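Ticket 511 - Plotuvero label printer drops off network
Opened November 9, 2019

Printer in Meesuk office goes offline after 30 min idle. Power cycle brings it back, then same again.

Tried so far:
new cable, no change
diffrent switch port, no change
firmware reload, no change
sleep timer set to 400, went back to 30 on restart

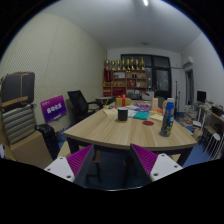 Sleep timer is my best guess, Brelis driver seems to overwrite it. Want to move the printer to the big desk, closer to the wall jack. Room for it past the blue bottle if the mug and notepads get shifted. Will pull the Brelis driver first and retest. Leaving ticket open, pls dont close.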